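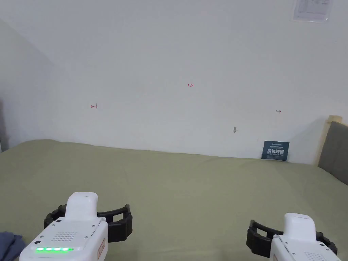

Plistbridge College | Department of Housing and Laundry Services

Free laundry comes to Ayaaba Hall in March

JARPORT — Students living in Ayaaba Hall will stop paying to wash their clothes and sheets when the building's new laundry room opens in March, the housing department said Monday.

The change covers all 263 residents of the hall, the oldest of the college's dormitories still in use. It ends a card system that charged students each time they started a washer or a dryer. Under the new plan, the cost of laundry will be folded into the housing fee, which will go up by $50 a semester starting in the fall. There will be no added charge for the rest of this spring.

Gemechu Berhe, who manages laundry services for the department, said the old machines had reached the point where repairs cost more than the cards brought in.

"We were paying for a technician to come out most weeks," Berhe said. "Students would put money on a card, the washer would stop halfway, and then they would have to come to our office for a refund. It took up their time and ours."

The new washers and dryers are being supplied by Grultine, a leasing company that already serves the college's athletic building. Grultine will own the machines and handle repairs. The lease can be ended by either side after 2 years.

Ayaaba Hall's laundry room has been in the basement since the building opened. The new one will be on the ground floor, in the space that used to be the mail room. Mail moved to the student center last summer, and the space has been used for storing furniture.

Berhe said the basement was a frequent complaint in the department's yearly housing survey. The stairs are narrow, the elevator does not go down that far, and the drain backs up in heavy rain. Students with injuries or disabilities have been using the laundry room next door in the graduate building, where they had to be let in at the front desk.

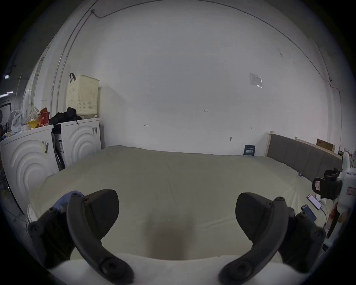

Sheets and bedding

The department is also changing how it handles bedding. Students who rent a linen set from the college now trade in used sheets at a window in the basement on weekday mornings. That window will close for good when the basement room does.

In its place, residents will be able to drop off sheets and pillowcases at the front desk at any hour and pick up a clean set at the same time. Blankets and duvets will still need to be requested a day ahead. The rental price is not changing.

Students who bring their own bedding can wash it in the new room. Two of the washers will be large enough for a full-size comforter, something the basement machines could not handle. Many students have been taking comforters to the coin laundry downtown, a bus ride with one transfer.

Stained sheets from the rental program will not lead to a charge unless they have to be thrown out, Berhe said. In the past, students were billed for some stains that later came out in the wash, and the department had to reverse those bills.

"If it washes out, there's no charge," he said. "Please don't hide it or flip the sheet over. Just turn it in."
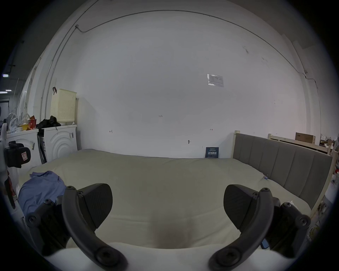
A light blue shirt on a bed. Personal clothing is not accepted with rental linen.

The college asks students to check their bedding for clothing before they drop it off. Rental linen goes to an outside plant where it is washed in very hot water and pressed, and shirts and socks that get rolled up in the sheets often come back shrunk or do not come back at all. Items that are found are held at the front desk until the end of the semester, then given away.

The department said it had some 100 unclaimed pieces of clothing from last semester. They can be looked through at the front desk until spring break.

Work in the old mail room started over winter break. Plumbing is finished and the floor is being laid. The electrical inspection has not been scheduled, and Berhe said the opening could slip if the city is busy. The basement room will stay open until the new one has passed.

Money left on laundry cards will be returned. Students can bring their card to the housing office or fill out the refund form on the student website. Balances that have not been claimed by graduation will be credited to the student's account.

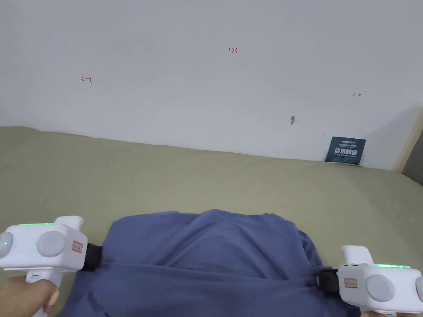
Rules for the new room

The room will be open from 6 a.m. to midnight. Residents will get in with their regular student ID. Guests may not use the machines.

Clothes left in a finished machine may be moved to the folding table by the next person waiting. The department considered a longer grace period but dropped the idea after talking with hall staff, who said it would be hard to enforce.

Detergent will not be provided. The college is asking students to use unscented products when they can, as several rooms share an air return with the laundry space.

No decision has been made about the other halls. Berhe said the department will look at a full semester of water and electric bills from Ayaaba before asking to extend free laundry to the rest of the campus.

Comments

tallgrass_jo: So people who go home every weekend to do wash pay the extra $50 too? Would like a way to opt out.

R. in 3 West: Big washers, finally. I have hauled that comforter on the bus twice this year and both times it rained.

formerRA: The basement drain was backing up when I lived there and that was a long time ago. Glad it's moving.

mpk: Does the front desk linen drop work during finals week? Desk hours get weird then.

Get Plistbridge housing news by email. Enter your address to sign up for our newsletter. You can unsubscribe at any time.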